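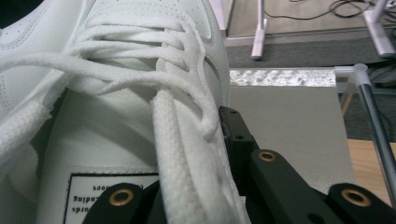 April 28, 2021 – lacing bench, Rorkum

Back on the white leather sneakers. The Irska sheet says a loose crossed lacing "settles by itself" once the shoe is worn. I don't believe it. The flat woven laces we have don't slide much against each other, and where one segment lies over the next they want to twist. Left in loose loops they just stay loops, as far as I've seen.

Plan, same as October but with fewer excuses:

- 2 pairs, flat white laces, loose
- 2 pairs, same laces, snugged from the toe up
- 14 days of wear each, then measure the slack

October's notes claim the tongue stayed centered in every pair. No measurements, only "looked fine." I'd throw that out. The label sewn on the tongue makes a decent reference, so mark its edge against the lace area before anyone puts them on.

Nurnen wants us to switch to a round lace and skip the test. Maybe, but they sell round laces.

Still open: does the row of small holes on the toe box crease first, or the stitching around the laces? Okoro's report says the holes. It rests on a single pair, and they never say what size.

Cut more than 14 spare laces before starting. Tips on the last batch frayed – check those too.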